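赤い基板の日

最終更新日:2019-11-13

部室のホワイトボードには「大会まで6日」と書いてある。その下に誰かが小さく「まだ6日もある!」と足していて、わたしはこの一言がものすごく好きだ。

わたしたちの種目は仕分けだ。真ん中の金属トレイに混ざった部品を、アームが左右の黄色いトレイへ種類ごとに分けていく。丸い基板、ソレノイド、それから線の束。戻す動きも練習する。チーム名はWaletside。入部した5月には読み方すら知らなかったのに、いまでは寝言で言っているらしい(弟の証言)。

「線の束がいちばん手強いよ」と先輩は言う。基板は丸くて硬いから、つかむ場所さえ決まればこっちのものだ。でも線は毎回ちがう顔をしている。昨日うまくいった角度が今日はまるで通じない。それが悔しくて、おもしろくて、帰りの電車でもずっと指をつまむ形にして考えてしまう!

「いくよ、293回目」

先輩がキーを叩いた。わたしは息を止める。
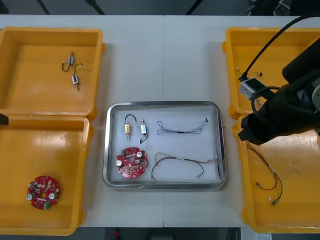
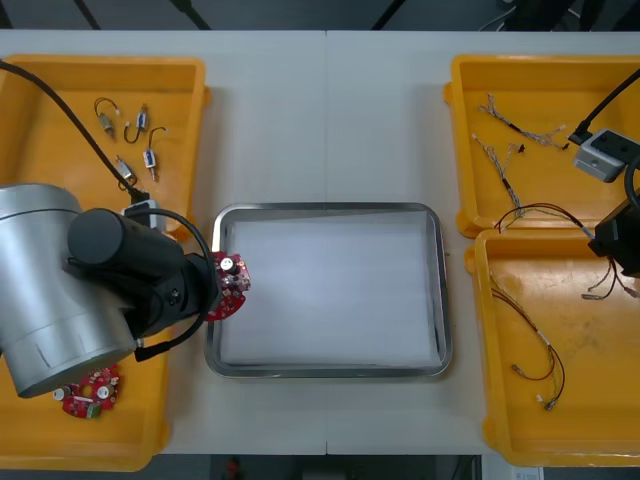

「いまの、見た?」

「見ました!」

声がひっくり返った。先輩は笑いもせずノートに数字を書きこんで、それから急に椅子ごとくるっと回った。たぶん、あれが先輩の喜び方なのだ。

制御プログラムの名前はVestikという。先輩の先輩が書きはじめて、代々つぎ足されてきたもので、いまは3,161行ある。そのうち352行目だけは、わたしが書いた。つかむ前にほんの少し待つ、それだけの一行だ。最初に見せたとき、先輩は画面に顔を近づけて長いこと黙っていた。だめだったかな、と思ったころに「これ、いいね」と言われて、その晩は眠れなかった。

「待つ時間、もうちょっと短くできませんか」

「できる。でも線が揺れてるうちにつかむと逃げるよ」

「じゃあ、基板のときだけ短くして、線のときはそのままにするのは?」

先輩の椅子がもう一回まわった。

そこからはもう大騒ぎだった。わたしが条件を読み上げて、先輩が打ちこんで、途中で役割が入れかわって、括弧がひとつ足りなくて、二人で同時にそこを指さした。窓の外はとっくに暗い。隣のテーブルの子たちが鞄を持って「お先に」と言ったのに、返事をしたかどうかも覚えていない。

「去年の優勝はFlultusっていうチームでさ」と、先輩が手を動かしながら言った。「線の束を一度も落とさなかったんだ。客席で見てて、鳥肌が立った」

「勝ちたいですね」

「勝ちたいし、あの人たちに見てほしい。うちのアームを」

わたしは部品をひとつずつトレイに戻した。赤い基板は手のひらにのせると思ったより軽い。線の束は、なるべく意地悪な形になるようにふわっと置いた。

「準備できました」

「じゃあ、次はきみが押して」

キーの上に指をのせる。わたしは大きな声で、294、と言った。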